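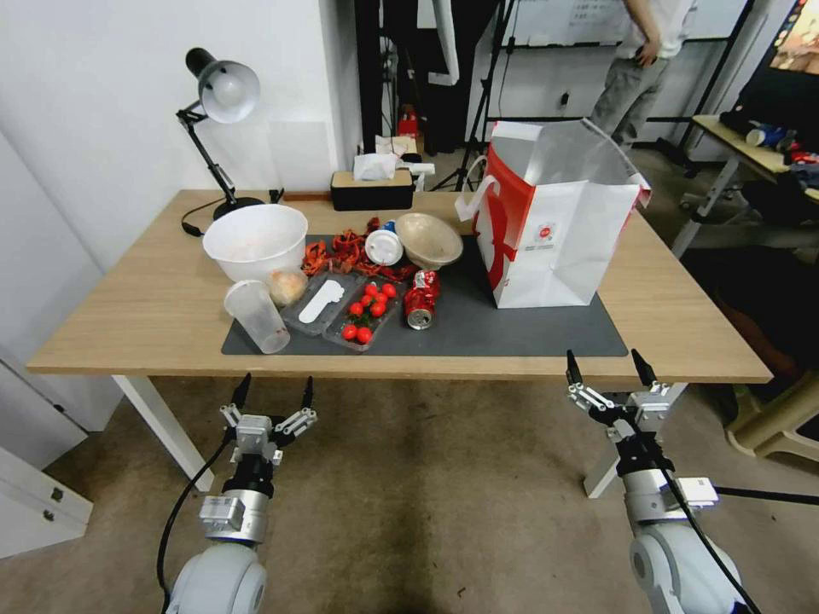 # Speaker Notes: Good Practice for Two-Arm Table Work

Talk prepared by Rezaul Hettiarachchi, Illada. Session length: 40 minutes, with questions held to the end.

## Opening (slide 1)

- Leave the first slide up while people take their seats. Begin once the doors are closed.
- Thank the Dresdale site for hosting and for the use of its records.
- State the subject plainly: the rules we apply when a two-arm robot works at a table with food items, packaging and a shopping bag, in a room that people also use.
- Point to the slide once. Two arms, one mat, one open bag at the right, and a person standing beyond the table. Most of the rules in this talk can be discussed from that one picture.

## Scope (slide 2)

The working rules cover table tasks with parallel grippers and light household goods. They do not cover mobile bases, sharp tools or heated equipment. Those are handled in the Koo guideline, and questions on them should be referred there.

The rules are internal. They sit beneath the applicable safety standards and do not replace a risk assessment. Say this clearly, as it was misunderstood when the talk was given in January.

## People in the room (slide 3)

- A person may be present during a run. The operator must know who is present and where that person intends to stand.
- The far side of the table counts as part of the work area. Staff tend to guard the front edge, where the arms are mounted, and overlook the back.
- Anyone wishing to reach onto the mat asks first. The operator pauses both arms and confirms the pause aloud. The visitor waits for that confirmation.
- The stop control stays within reach of the operator for the whole run. It is not handed over in the middle of a task.

Pause here. Ask how many sites have written down who may call a stop. At Illada the answer is everyone in the room, including guests.

## Preparing the table (slide 4)

1. Set the mat before placing any object. The mat marks the working surface, and objects for the task belong on it unless the task sheet says otherwise.
2. Open the bag fully and stand it clear of the starting position of both arms.
3. Check cables along the arms and at the table edge. A lamp cable that hangs off a corner should be noted on the sheet and kept out of the arm path.
4. Check the grippers for residue from earlier work. Wipe the fingertips if there is any doubt.
5. Record the starting layout before the first motion.

The order matters most for steps 1 and 2. Dresdale reversed them for a time and had to repeat a number of layouts.

## Food items and used containers (slide 5)

Food placed on the mat is task material and is not eaten afterward. This applies to wrapped items as well. A bun in clear plastic is treated the same way as tomatoes in an open tray.

Bowls and cups with stains are permitted, provided the task sheet lists them as used. Clearing a table is a realistic task, and used containers are part of it. They are kept apart from clean stock when the session ends.

Dried chili peppers need particular care. Gloves are worn when handling them, and hands are washed before anyone touches a lens or a screen.

Crushed cans are checked by hand for torn metal before they are placed. Discard any can with an exposed edge.

## Records (slide 6)

- Drasex, our logging tool, holds 2,928 runs under the current rules. Each entry carries the layout, the operator and any pause.
- A pause is never deleted from the record, even when the run is later discarded.
- Grippers are inspected every 300 runs — sooner if an object has been dropped more than once in a session.
- Two people sign the inspection. One of them must not have operated the arms that day.

If time is short, omit the detail on signatures and move to slide 7.

## Common findings (slide 7)

Our last review listed eight findings. Present only the first two:

- Task sheets that said "assorted items" without naming them.
- Background tables left crowded with cups and equipment, with no note of whether they were within reach of the arms.

The remaining findings are in the handout.

## Questions (slide 8)

Return to the first slide during questions. Requests for the task sheet template should go to the Illada desk, which will send the current version.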